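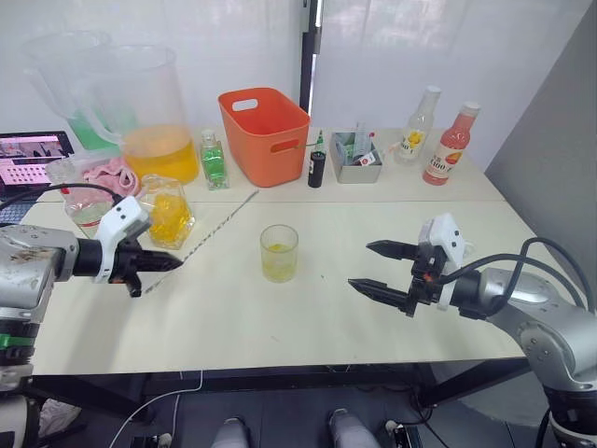
ビルド(飲料)

ゼステリー飲みもの事典 Zestelley
項目名・材料名で検索 検索
最終更新:9月

ビルド(英:build)は、飲料の調製技法の一つ。シェーカーやミキシンググラスを使わず、提供するグラスに材料を直接注ぎ、必要に応じて軽く混ぜて仕上げる。ハイボール、ジントニック、スクリュードライバーなどが代表例である。酒類を含まないものにも同じ技法が用いられ、家庭でジュースや炭酸水を合わせる場合も、多くはこれにあたる。

概要

ビルドという名は、グラスの中で材料を積み重ねるように加えていくことを指す。シェークは材料を強く振って空気を含ませ、ステアはミキシンググラスの中で氷とともに混ぜてからグラスに移す。ビルドは混ぜる容器と飲む容器が同じで、移しかえの工程がない。
比較的混ざりやすい材料の組み合わせに向く。卵や生クリームのように分離しやすいもの、粘度の高いシロップを多く使うものでは、シェークやブレンダーが選ばれることが多い。炭酸飲料を使う場合は、振ると内圧が上がり、炭酸も抜けるため、シェークの後に加えるか、最初からビルドで作る。

用具

バースプーン
柄の長い混ぜ棒兼用の匙。柄の途中がらせん状にねじれているものが多く、指の間で回転させやすい。一端は小さな匙で、もう一端の形には円盤状、フォーク状、しずく形などの種類がある。円盤状のものは、角砂糖や柔らかい果肉をつぶす用途にも使われる。素材はステンレス鋼が一般的である。背の低いグラスには短いもの、ピッチャーやミキシンググラスには長いものが使いやすい。

マドラー
グラスの中身を混ぜるための細い棒。ガラス、樹脂、金属、木などで作られる。提供時にグラスに添え、飲む人が自分で混ぜることもある。英語の muddler は果物や香草をつぶす太い棒を指し、混ぜ棒は stirrer または swizzle stick と呼ばれるため、英語のレシピを読む際には注意を要する。

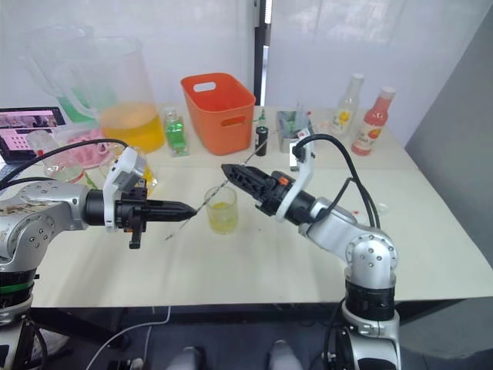
透明な混ぜ棒と、黄色い飲料の入った小さなグラス

グラス
炭酸や果汁で割るものには背の高いタンブラー、材料の少ないものには背の低いオールドファッションドグラスを使う。氷を入れると実際に注げる量は容量よりかなり少なくなる。縦溝のあるグラスは持ったときに滑りにくい。

ピッチャー
複数人分の果汁や割り材を用意しておく容器。目盛りのない品では、あらかじめ水で容量を確かめ、外側に印をつけておく方法がある。色の似た液体を並べるときは、中身を書いた札を付ける。

手順

標準的な手順は次のとおりである。

1 グラスに氷を入れる。
2 酒類やシロップなど、量の少ない材料を先に注ぐ。
3 果汁や炭酸水など、量の多い材料を加える。
4 バースプーンを底まで差し入れ、静かに混ぜる。
5 必要に応じて果物や香草を飾る。

炭酸を使うものでは、炭酸水を氷に直接当てず、グラスの内側に沿わせて注ぐ。混ぜるときは匙を底まで入れ、氷を一度持ち上げる程度にとどめる。炭酸を含まないものは、もう少し回数を多く混ぜてもよい。
重い液体は底にたまりやすい。シロップを使ったときに上の方だけをかき混ぜると、飲み始めは薄く、終わりが甘くなる。
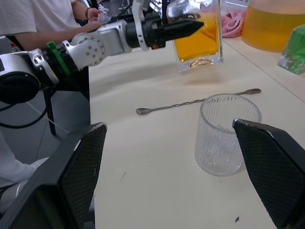

執筆:ベテル・フィクレ(Bethel Fikre)|9月

瓶から注ぐとき

角形の瓶は棚に並べやすく、平らな面にラベルを貼れる。口の広いものは勢いよく出ることがあるため、計量カップを介するとよい。果肉の入った液体は、注ぐ前に栓を閉めて静かに上下を返し、沈んだ分を戻しておく。注ぎ終わりには瓶を少し回しながら起こすと、液だれが減る。
瓶の首ではなく胴を持つと、中身が多いときにも傾きを調整しやすい。底の厚い瓶は空に近くなっても重みがあり、残量を手の感覚で判断しにくい。

分量の例

容量400mlのタンブラーを使い、氷を入れて果汁と炭酸水を同量ずつ注ぐものが、基本の割り方の一つとされる。甘味を足す場合は、シロップをバースプーン1杯から始めて味を見る。バースプーンの匙の容量は品によって異なるため、同じ配合を繰り返すときは同じ匙を使う。

層を作る場合

比重の違う液体を混ぜずに重ねる方法は、フロートまたはプースカフェスタイルと呼ばれる。糖分の多い液体を先に入れ、軽い液体を匙の背に伝わせて静かに注ぐ。匙の背をグラスの内壁に近づけ、液面のすぐ上に保つと、境目が乱れにくい。緑色のシロップと橙色の果汁のように色の離れた材料を使うと、層が見分けやすい。この場合、手順4は行わず、飲む人が好みで混ぜる。

後片付け

ねじれた柄の溝には糖分が残りやすい。使用後はすぐに水ですすぎ、乾く前に柔らかいブラシで溝に沿って洗う。縦溝のあるグラスも同様に、布よりスポンジやブラシの方が溝に届く。卓上にこぼれた果汁やシロップは、固く絞った布で早めに拭き取る。

関連項目
ステア/シェーク/フロート/割り材/モクテル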